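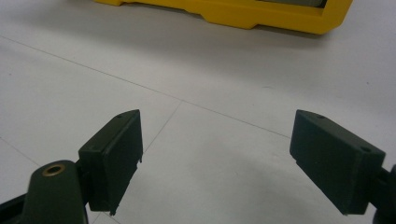 Gripper open over the floor, yellow object ahead.

4. Fitting and checking the hand-held gripper

This section is for teams in the Plurnden schools league using the Gidia hand-held gripper to record practice runs. Read section 3 first if the fingers have not yet been screwed to their arms. You will need the small hex key from the lid of the kit, a soft cloth and a charged battery.

4.1 Before you start

1. Choose a clear stretch of hard floor, well away from doors. Carpet hides small objects and drags on the finger tips.
2. Wipe the floor where you will be working.
3. Put the gripper down on its side with the power switch at OFF.
4. Check that no one has left a cable looped around the handle.

CAUTION: Keep your own fingers out of the gap whenever the battery is connected. The trigger has no lock on the older Bowen handles.

4.2 Checking the fingers

1. Hold the gripper by the handle and let the fingers open fully.
2. Look at each finger from above. The two inner faces should face each other across the gap, with their top edges level.
3. Try each finger screw with the hex key. Stop as soon as it feels firm. The threads are cut straight into the block and will strip if forced.
4. Move each arm gently by hand. A little play at the bushing is normal. If the arm rocks from side to side, take the gripper out of use and tell your team leader.
5. Squeeze the trigger slowly until the fingers meet, then let go. They should open again without sticking.
6. Repeat step 5 until you are happy with the movement.

Note: Scuffs on the finger edges do not matter. Replace a finger only if it is cracked or if a screw hole has split.

Note: Left and right fingers are not the same part. If the faces lean outwards after fitting, you have probably swapped them.

4.3 Setting the camera view

1. Connect the battery and switch on. Wait for the light on the handle to stop blinking.
2. Open the Vondby viewer on the laptop and choose your team number.
3. Point the gripper at the floor with the fingers open. Both fingers should show in the lower half of the view, one on each side.
4. If one finger is missing or much too high, loosen the camera bracket, turn it a little and tighten it again.
5. Place an object ahead of the fingers so that it shows near the top of the view. A bright colour is easiest to find on a pale floor.
6. Set the brightness slider to 50. Lower it if the floor turns plain white and you lose the lines between the tiles.

A soft shadow under the gripper is fine. A hard one usually means a desk lamp is too close — move the lamp, and leave the slider alone.

4.4 First practice run

1. Press record and hold still for 2 seconds.
2. Move forward slowly, keeping the fingers just clear of the floor.
3. Stop when the object is between the fingers. Large cases and trays will not fit, so for those bring the fingers to a thin edge or lip.
4. Close, lift a little, put down, open.
5. Move back to where you began and stop recording.

Each run can last up to 36 seconds. The viewer cuts anything longer and does not warn you.

CAUTION: Do not press the finger tips into the floor to get under an object. This bends the arms, and bent arms cannot be straightened.

4.5 After the session

1. Switch off and take out the battery.
2. Wipe the fingers with a dry cloth. Do not use spray cleaner near the bushings.
3. Write the number of runs in the team log, including the bad ones.
4. Return the gripper to its box with the fingers closed. Spare screws go in bag 31.

Teams entering the October round must hand in their log with their recordings. Runs made before the camera bracket was last moved should be marked "old view" — the judges will still look at them, but they are scored separately.

Go on to section 5, Sorting your recordings.

Last updated: May 12, 2021
2 comments | 31 shares
© Plurnden Schools Robotics League | Contact the kit desk | Back to top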